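Unit 4 handout: Reading a scan tool without believing it

Read this before the shop session. Bring your own notes on the Naltau charging system from Unit 3, as we will use the same wiring diagram.

What a code is

A trouble code is a statement by a control module that some value it watches went outside a limit for long enough to be stored. It is not a statement about which part is bad. The sales material for most scan tools blurs this, and so do a lot of repair sites. "P0171, replace oxygen sensor" is the classic. P0171 means the module has been adding more fuel on bank 1 than it thinks it should need. A vacuum leak will do that. So will a weak fuel pump, a dirty airflow sensor, or an exhaust leak ahead of the sensor. The oxygen sensor may be the only part in that list doing its job.

Parts get replaced on the strength of a code every day, and sometimes the car gets better. That proves less than people think. Disconnecting the battery to fit the part may have reset the fuel trims, and a connector that was barely touching may have been pushed home in the process.

Before you clear anything

Write down every stored and pending code, with the freeze frame data for each. Freeze frame is the set of readings saved when the code was set: engine speed, load, coolant temperature, road speed, fuel trims. Once you clear the codes it is gone, and so are the readiness monitors. A customer who needs an emissions test that afternoon will not thank you.

Look at the coolant temperature in the freeze frame first. A lean code set on a cold engine at idle is a different problem from one set at highway speed under load. You would be surprised how many repair orders never mention which.

Fuel trims, quickly

Short term trim moves all the time. Long term trim is what the module has learned. Add the two together and read them at idle, then again at a steady 2,500 rpm with no load.

High at idle, close to normal at 2,500: think vacuum leak. The leak is a big share of the air at idle and a small share later.
Close to normal at idle, high at 2,500 and higher on the road: think fuel delivery, or an airflow sensor that reads low.
High everywhere: keep an open mind. Check fuel pressure before you order anything.

These are tendencies. I have seen a split intake boot that only opened when the engine rocked under load, and it fit none of the patterns.

The worked case

The car is a Wollance four-cylinder sedan, with 161 thousand miles on it, rough at idle, warning light on. Stored code P0171, nothing pending. The first shop fitted an upstream oxygen sensor. The light came back in 17 miles. The second shop fitted an airflow sensor from a Kariuki parts kit and the light stayed off for some 30 miles, which was enough for them to close the ticket.

Total trim at idle was high. At 2,500 rpm it came down to almost nothing. Neither repair order recorded a trim reading at all, and neither shop had smoke tested the intake. The leak was at the brake booster hose, on the underside of the bend, where you can't see it without a mirror.

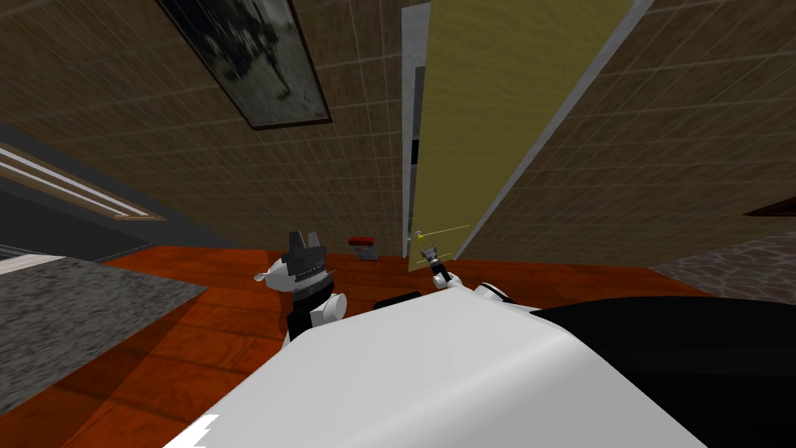 One student on the evening course, Claltton site, objected that the second shop's repair did hold for longer than the first one's, so the airflow sensor must have been at least part of the fault, and that calling it a wrong diagnosis was hindsight.

Fair point to raise, and I don't think it holds up. How soon a light returns depends on how the car is driven after the codes are cleared. The fuel monitor generally needs the fault to show up on more than one trip before it turns the light on. Seventeen miles of stop and go can get there sooner than a single long run on the interstate, where this leak hardly mattered. To claim the sensor was bad you would need a reading from the old one that was out of range. Nobody kept it.

About live data

The number on the screen is what the module reports. It may be a measured value, a calculated one, or a default the module has swapped in after it stopped trusting the input. A coolant reading that sits at one plausible temperature and never moves should bother you. Compare it with an infrared thermometer on the housing, and compare both with the air temperature after the car has stood overnight.

Refresh rate matters too. Ask a cheap reader for a dozen values at once and it slows down so much that a switching oxygen sensor looks lazy. Select 2 values and watch again before you condemn it.

Guided diagnosis

Several tools now offer a "most likely fix" ranked by how often it was reported. Ask what was reported. Usually it is the part that was sold, and the car that came back is counted separately or not counted. Use the ranking to decide what to test first if you like. Don't use it to skip the test – that is how the Wollance ended up with two new sensors and an old hose.

For the shop session

Each bench group will have one car with a fault already in it. Record codes, freeze frame, and total trim at both speeds before opening the intake. Write your suspected cause and what reading would prove you wrong. Sheets with the second line left blank will be handed back.

Smoke machine is shared, so sign up early. Regulator stays at the marked setting. Exhaust hoses on whenever an engine is running.

Reading for Unit 5: the section on voltage drop testing, and the ground circuit pages of the Naltau diagram. Skip the pages on resistance checks for now. We will come to why an ohmmeter can pass a cable with one strand left.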